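Working with artificial stems – notes for session 4
Foliage and faux arrangements, evening group
Tutor: Shirley Poirier

Typed up fast after class so forgive the gaps. If you missed it, read this and then have a go at home with whatever you've got. Bring what you make in July.

What we covered
Sorting greenery before you cut anything
Reading a stem – front, back, top, bottom
Bending and shaping
Cutting down without wasting
Cleaning up old pieces

Sorting first

Lay everything out on something plain and pale. Sheet, old tablecloth, lining paper. You will not see the shape of a green stem on a patterned carpet. Do it in daylight if you can, room lights turn all greens the same muddy colour and then you mix a blue-green with a yellow-green and wonder why the vase looks wrong in the morning.

Three piles. Line (tall things, anything with a long stem and not much leaf). Mass (big leaves, full heads). Fillers, which is all the fiddly stuff. Some pieces sit between piles. Put them where you'd use them and move on, don't agonise.

Several of you had everything in one pile and were picking from the top. That's how you end up with a bunch that is all filler.

Reading the stem

Before bending, look at how it's been made. Cheap ones are one colour from top to bottom. Better ones change as you go down, thicker and darker in one part, paler in another, and they've got bumps and ridges moulded in where leaves or buds would have been on a living branch. Those bumps are useful. A bend at a bump looks like growth. A bend on a smooth bit looks like a bent wire.

Leaves the same. Look for veins, a midrib that is a different colour, little teeth on the edge. If the maker bothered with those then let the leaf face forward and be seen. If it's flat and shiny, tuck it at the back.
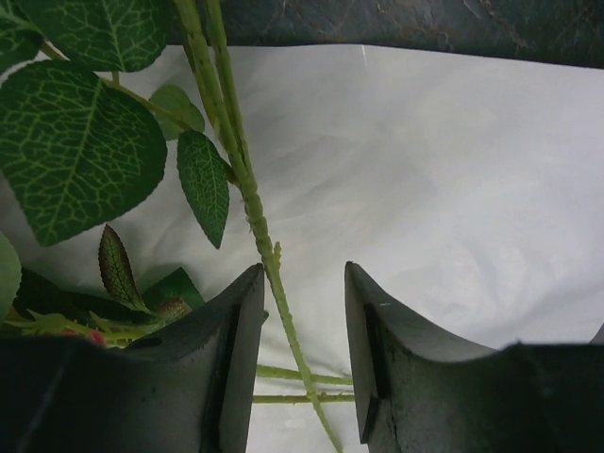 Now the direction of the leaves. On most branching pieces they come out of the packet squashed to one side from the box. Open them one at a time, starting from the bottom and working up. Hold the main stem with one hand close to where you're bending, and move the leaf stalk with the other. Not the leaf itself! Pull on the leaf and it pops off its peg. (It goes back on with a dab of glue, but you'll have to find it first.)

Where two stems run side by side and touch, ease them apart near the top and leave them close lower down. Real branches do that. Evenly spread like a fan = shop display.

Bending

Small bends, several of them. One big bend is a hinge.
Thumb on the inside of the curve.
If there's wire in the stem you'll feel it hold. If it springs straight back there's no wire, and you'll need to tape a length of your own along the back.
Warm stems bend easier. Leave them in the airing cupboard or somewhere warm for a bit. No hairdryer right up against the leaves please, we've all seen what happend to the Macedo fern.
Turn it round and check from the side. Everybody forgets the side.

Someone asked how much curve is enough. Stand it up, step back to the door, look. If you notice the curve before the leaves then it's too much.

Cutting down

Measure against the vase, held on the outside, before you cut. Stems should show above the rim by around 2 times the height of the vase, but go by eye with wide bowls. Cut long. You can always take more off.

Use wire cutters and not your good scissors. The Brultlow cutters in the class box are fine for most things, the small pair are getting blunt and I've put tape on the handle so you know which. Thick stems – score all round, then bend back and forth until it snaps. Point the end down and away from your face.

Keep the offcuts. A short piece with one decent leaf on will cover the rim of a pot nicely, and bare ends make props for heavy heads.

Another way to lose height without cutting is to fold the bottom back on itself. Gives you a fatter end that grips in the vase, and you get your long stem back later if you change your mind. Doesn't suit clear glass.

Cleaning

Dust with a soft dry brush first, always from the middle of the leaf outwards. Then a barely damp cloth. Test one leaf at the back, some of the older colours come off on the cloth, greens especially. Dry flat on a towel. Don't put them away damp or the wire rusts and marks the stem.

The Ellow stems can be rinsed under the tap. Morkine ones can't, the leaf is fabric and it frays. If you don't know which you've got, treat it as fabric.

Storing: long box, leaves all pointing one way, tissue between the layers. Don't roll them up in a bag.

Home practice

Take 3 stems, any kind, as long as at least one has big leaves. Shape them so that each one has a front. Put them in a jug or jar with nothing else, no flowers, no ribbon. Leave it a day where you walk past it and adjust whatever annoys you. Make a note of what you changed.

If you've only got 2 stems that's fine, harder though.

Bring next time
Cutters if you own them
Something plain to work on, your own sheet or cloth, the class ones need a wash
Green tape
A container with a narrow neck
Any old greenery you've given up on, we'll take it apart for leaves

Floral foam – I've got enough for everyone, no need to buy. The dry sort, mind. The wet sort is for fresh flowers and crumbles if you push wire in and out of it alot.

Room is open 15 minutes before we start if you want to get a table by the window.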